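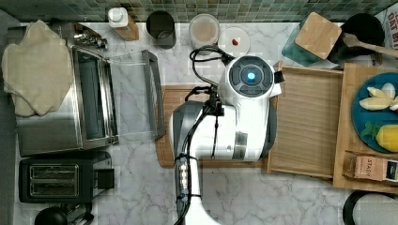

Counter Clutter and Prep Time in a Small Kitchen
Jade Lachance
Final report, Household Management Project
2022-12-04

Background

Our assignment was to pick one work surface at home or in the school kitchen and find out whether the way it is set up changes how long a simple job takes. I chose the kitchen counter at Clodham House, where the cooking club meets. The counter is white marble with gray veining and has a green and gray mosaic tile backsplash behind it.

In September the things on the counter had no fixed places. People put them down wherever there was room, and the cutting board got moved several times in one session.

What I changed

I divided the counter into a back row and a front area. The back row, against the tile, is for containers: the pump bottle on its small wooden block, the black canister, and the clear jar with the white lid. A small white plate goes there too, for single items that would roll off.

The front area is for boards. The brown cutting board is on the left, the light wooden tray with slatted sides is next to it, and the larger board is on the right. The larger board holds the teal plate with the food for the snack, including a lemon and some green leaves. The box of Stash tea goes on the same board, below the plate.

Method

The test job was a tea snack for 2 people. Members of the club made it with the old setup and then with the new one. I started the timer when they washed their hands and stopped it when the plate was on the table. I did not time the cleanup.

Results

The new setup saved about 60 seconds on average. Most of that came from not having to clear a space first. Olvera group got faster every time they tried it, so part of their result is probably practice. Mindelance group hardly changed.

Two people said the tray was in their way when they reached for the plate. One left-handed member wanted the boards in the opposite order.

Problems

I should have had half of the members start with the new setup. I also changed the back row and the boards at the same time, so I can't say which one made the difference.

Next steps

I would like to repeat the test with the tray moved to the far left, and time the cleanup as well.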